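Shirt folding with a hand-held gripper: notes and data card

Maintained by Golnar Bahrami. Last edited 4 October 2019.

What this is

Recordings of people handling button-up shirts with a hand-held gripper, made on one table in the shared workshop at Indwood. Shahab Rashti built the gripper. Flurina Strebel wrote the recording script. I sorted the clips and wrote this file, and I am the one to complain to.

The plan was to collect enough human folding to train a small arm to do the same. I had doubts about the plan when we started and I still have them. Read the known problems before you download anything.

What's in the folder

clips/ has one subfolder per session, 19 sessions in all.
labels.csv has one line per clip: session, shirt, operator, outcome.
gripper/ has the print files and Shahab's parts list.
scripts/ has the recorder and a viewer. The viewer crashes on empty folders. Delete the empty folders first.

There are 3,000 clips. Please don't be impressed by that. A clip starts when the operator presses the pedal and stops when they press it again, so one fold can be several clips and some clips are a person thinking. If somebody wants to count real folds, the outcome column is where to begin, and I wouldn't trust it past the first few sessions for reasons given further down.

The gripper

Two black fingers with pads, opened and closed by hand, with the camera fixed to the tool so that it looks down past the fingertips. The pads are the third design. The first slipped on cotton. The second held cotton so well that it pulled a button off one of Parvaneh's shirts, and she has not lent us another.

The edges of the pads get chipped with use. We kept recording with them anyway. Shahab says the chips make no difference to grip. He may be right, but he hasn't measured it and neither have I, so treat pad wear as an uncontrolled variable.

Clothes

Shirts only, adult sizes, all with buttons down the front. No T-shirts, no towels. Everything came out of our own closets and was washed before use. Some were ironed and some weren't, and we didn't write down which.
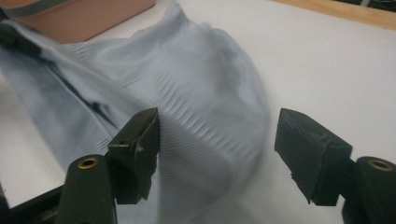
Motion blur is the complaint I hear most. The exposure was left on automatic for every session, and when the operator moves fast the cloth smears while the fingers stay crisp, because the camera travels with them. Flurina thinks a model can learn through it. I'd like to see that shown before I believe it. There is a blur score in labels.csv, but it is computed over the whole picture, and sharp fingers can pull the score up when the cloth is a mess. Crop the bottom off before you use it.

Labels

Outcome is one of: folded, partial, dropped, other. Zohreh Shojaei and I labeled the clips separately for 2 sessions, then compared. We disagreed mostly on "partial." I counted a shirt with one sleeve sticking out as folded. Zohreh did not. We settled on her rule and never went back to fix my earlier labels. Sessions 1 to 3 still follow my rule.

"Other" is a junk drawer. It has false starts, people talking, and one stretch where the table was being wiped.

Does it work?

The short answer is that I don't know. We trained one model on it, the arm got hold of a collar several times, and it never finished a fold. Parvaneh thinks the arm is too weak. Flurina thinks we stopped training too early. I think a person with a gripper in one hand still cheats with everything else they have, such as leaning on the table or flicking the wrist, and that the arm can't copy most of it. None of us has run the test that would settle the question.

Please don't cite this as evidence that a home-built arm can fold laundry.

Known problems

- One table, one room, mostly the same lights. Expect anything trained here to fall over somewhere else.
- Operators were four friends, all right-handed.
- Timestamps in session 11 are wrong. The laptop clock had reset. Order within the session is fine.
- Gripper opening was read from a cheap sensor that drifts. Zero it yourself at the start of each clip.
- Hands and forearms may be in view. Everyone who recorded agreed to that in writing.

Using it

Free for study and tinkering. If you want to sell something built on it, ask first, and I will probably try to talk you out of it. Corrections to the labels are welcome as a patch against labels.csv, with the clip name and a short reason. Don't send a whole new file, I can't merge those.

To do

Lock the exposure and redo at least one session.
Relabel sessions 1 to 3.
Get a left-handed operator.
Find out what happened to the calibration sheet for session 7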